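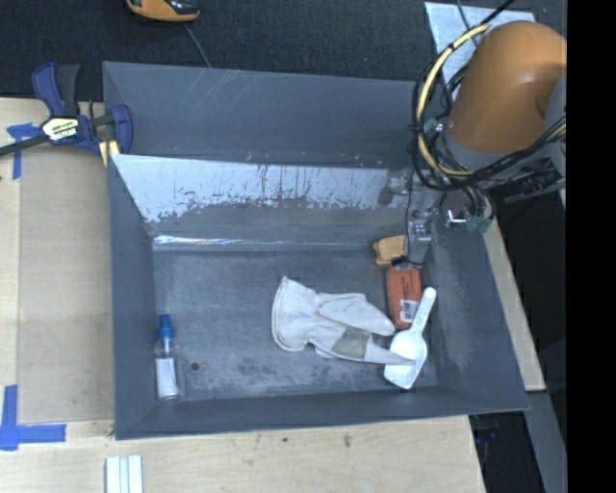
**Harkach, 3 November 2020.** The town has voted to keep its lost property office open, by 1421 votes to 69. The office takes in mostly single gloves and gives back very little. Clerk Hazem Ramadan said four items were claimed in July, one of them by the wrong man, who has since returned it. Opponents wanted the room for parking permits. They have asked for a recount and, separately, for an umbrella.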